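Play Materials and Early Math, Week 5: Big Bricks on a Small Plate

Hi all! These are my notes from Wednesday, cleaned up a bit (and with the part I skipped when we ran short on time). If you're doing your placement at Zuscombe you'll be using the same kind of sets there, so please bring this with you.

I know a lot of you came in expecting the giant tub. The Pristum tub we keep in the closet has 50 bricks in it, and it's great for free play, but for a first fractions-and-length talk I like to put out three bricks and a plate and leave it at that. Blue has three studs in a row, green has two, yellow has two. The plate is four by four. You'd be surprised how long a group of four-year-olds can stay with that!

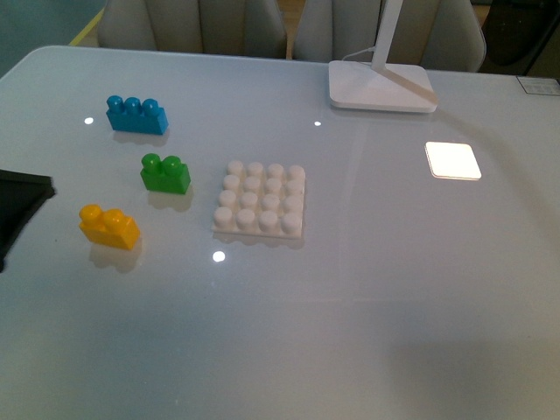 1. Start with talk, then build

Give them a minute before anyone snaps anything together. I ask "which one is longer?" and then I wait, which is the hard part for me. Somebody will usually answer by color ("the blue one!") and I repeat it back with the measuring word added: yes, the blue one is longer than the green one. Then I ask how they know. Studs, edges, holding two side by side, all fine answers.

Watch your spacing too. Bricks spread out on a plain white table are much easier to compare than a heap, and kids with low vision will thank you for the contrast.

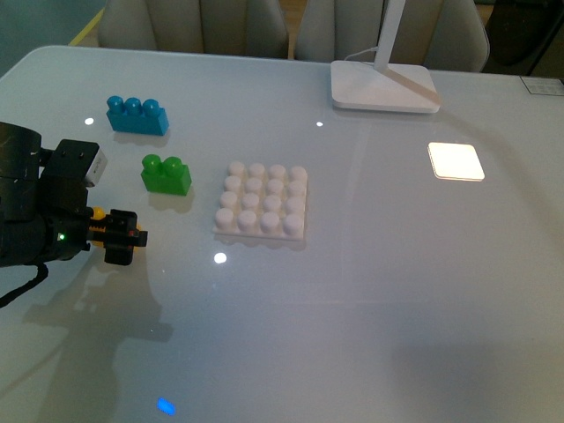
Blue and green bricks beside the four-by-four plate.

2. Filling the plate

Now the fun bit. One row on the plate is four studs, so two of the two-stud bricks, end to end, fill a row. A three-stud brick leaves one stud showing, and that little leftover is where all the good talk comes from (is there room for green? why not?). Let them try it even when you can see it won't fit. I mean it, sit on your hands if you have to.

If you want to go further, ask how many two-stud bricks would cover the whole plate. It's eight, and you'll need to borrow from the tub. Older kids can do two plates and get to 32 studs on their own.

Edwards (the course reader, chapter on blocks) is worth another look before next time, mostly the pages on waiting. I disagree with the bit about always naming the shape first, and we can argue about that in class.

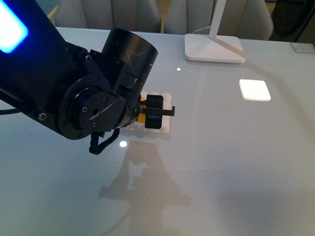 Small parts, glossy white table.

3. For next week

Write up one short session with a child, no more than a page. I want their words, as close as you can get them, and a quick sketch of where the bricks ended up. Bring your own plate if you have one. The spares are in the Revau cabinet by the sink, bottom shelf, and they need to go back there.

Early Math handouts | Questions? See me after class or leave a note in the course mailbox | Back to top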